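4.3 Setting up the packing floor

Read this section before the first packing run of the day. It covers the benches, the fill material and the lighting on the main floor at Mevbridge. Crates and outer cartons are covered in section 5.

Before you start

1. Check the job sheet for the crate size and the fill type. Jobs marked H use the Hoani fiber fill. Jobs marked P use paper only.

2. Take the job sheet to the bench. Do not leave it on the mezzanine stairs.

3. Wipe the bench top with a dry cloth. Old strands and tape scraps stick to labels.

4. Put on gloves and eye protection. The fill sheds dust when it is pulled apart.

Note: If you are allergic to hay or straw, tell Heather Treloar before you open a bag. She will move you to a paper job.

Lighting and air

5. Turn on the round ceiling lights first, then the strip lights at the rear. The switches are on one panel, marked FRONT and REAR.

6. On bright days the windows may give enough light for bench work. Leave the ceiling lights on anyway when you are checking labels.

7. Keep the outside doors closed while bags are open. A draft will carry loose fill across the floor.

Caution: Do not hang straps, bags or sample sheets from the mezzanine railings. The bars are open, and anything that slips through lands on the floor where people are working.

Preparing the fill

8. Bring one bag to the bench. Open a second bag only when the first is empty.

9. Cut the bag along the seam. Do not cut across the middle, as the blade shortens the strands and short strands pack down flat.

10. Pull out a bundle with both hands and shake it lightly over the bin. The fill should be tan and fluffy, with rough strands that spring back when you let go.

11. Tease the bundle apart until no hard lumps are left. Put lumps you cannot open in the return bin.

12. Check for damp by pressing a handful in your fist. If it stays in a ball, set the bag aside and write DAMP on it. 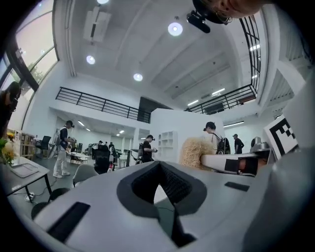
Page last changed: March, by L. Vasconcelos

The main floor has a high ceiling and is open to the mezzanine, so dust from the benches travels further than you might expect. Sweep at the end of each job. Do not save the sweeping for the end of the shift.

Filling a crate

13. Lay a base of fill in the crate, deeper at the corners than in the center.

14. Set the item on the base. It must not touch the crate wall at any point.

15. Work fill down the sides by hand, a small bundle at a time. Do not push it down with a tool.

16. Cover the top and close the lid by hand. The lid should meet light resistance. If it has to be forced, take some fill out. If it drops shut, add more.

17. Tilt the crate gently to each side. If you feel the item move, open the lid and go back to step 15.

Caution: Glass and glazed items need an inner wrap before they go into fiber fill. The strands are rough enough to mark a soft finish.

Note: Vandis crates have a shallow lid. Stop the fill level with the rim on these.

Clearing down

18. Put clean leftover fill back in its bag, fold the top over twice and clip it.

19. Empty the return bin into the sack under the stairs.

20. Sweep the floor under the windows and along the wall below the railing.

21. Sign the job sheet and put it in the tray. Bags marked DAMP go to Henk Segers with the bag number written on the sheet.

For fill orders and short deliveries, see section 4.4.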